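Budgeting for a two-arm bench cell – what am I missing?

Asked in: Equipment and purchasing

We are putting together a budget for a small bench cell with two arms, for sorting and tidying mixed items between trays and baskets. I have a quote from Odix for the arms and grippers and a separate one from Tronden for the frame and bench. The accessories line on the Odix quote comes to £2,416 and I can't tell from the paperwork what is essential and what could wait until next year's money.

We have to submit in August. The bench is going in a corner of a shared workshop, so there isn't much spare room behind it. The items are light, nothing heavier than a roll of tape. I have been using the cell at our Clarness site as a guide to what we need.

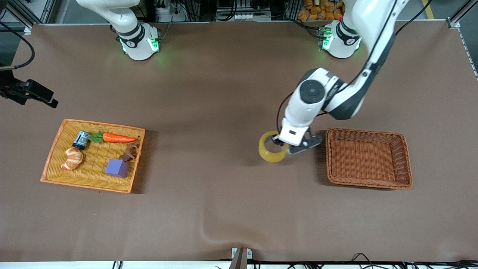

Clarness cell, left arm with the packing tape at the brown basket. Right arm parked.

My questions are:

Do we need both arms from the start, or can we buy one and add the other later?

Is it worth paying for the supplier's mat, or will any mat do?

How much should I put aside for things that aren't on either quote?

3 answers

Answer 1 (accepted)

Buy the frame for two arms even if you only buy one arm. Changing the frame afterwards cost us more than the whole bench did, and we lost 7 weeks waiting for parts. If your work is moving one light thing at a time from a tray to a basket, one arm will do it, provided it can reach both. Measure that before you sign anything. If it can't reach, you need the second arm or a smaller bench.

On the mat, any plain one will do as long as it lies flat and has a dull surface. Ours came off a roll. Clamp it at the front edge as they have at Clarness or it creeps. Budget for a spare.

For the things not on the quotes, go through this list and get a price for each:
Cable covers and ties
Spare gripper fingers (ask Odix for the lead time as well as the price)
Trays and baskets, more than you think
Electrical work
Delivery and lifting
Training days
Insurance, if your site charges it back to you

We put 40 per cent on top of the hardware for the first year and used nearly all of it. The second year was much lower.

Also ask Odix to split the accessories line. They will do it if you ask. On ours, 2 of the items were already included with the arms – we would have paid for them twice.

Answer 2

Agree about the frame. I would add that you should plan the cables before you fix the bench position. We pushed ours back against the wall to save space and then had to drag it out every time a plug needed changing. Leave enough room to get a person behind it, and check with Tronden whether the frame comes with feet or castors. Castors were extra for us.

I wouldn't bother with a special set of test items. Cheap toy food and foam shapes are fine for light work. Put them under consumables so you can replace them without a new order.

Answer 3

We went with Jayawardena, not Odix. Cheaper but slow to answer emails. Can't help with the mat question.

Comment from the original poster

Thanks. I have asked Odix for the split and moved the second arm to a separate line so it can be approved or not. Reach is fine on paper but I will measure it at Clarness before the form goes in. Does anyone know if Tronden will hold a price past 40 days?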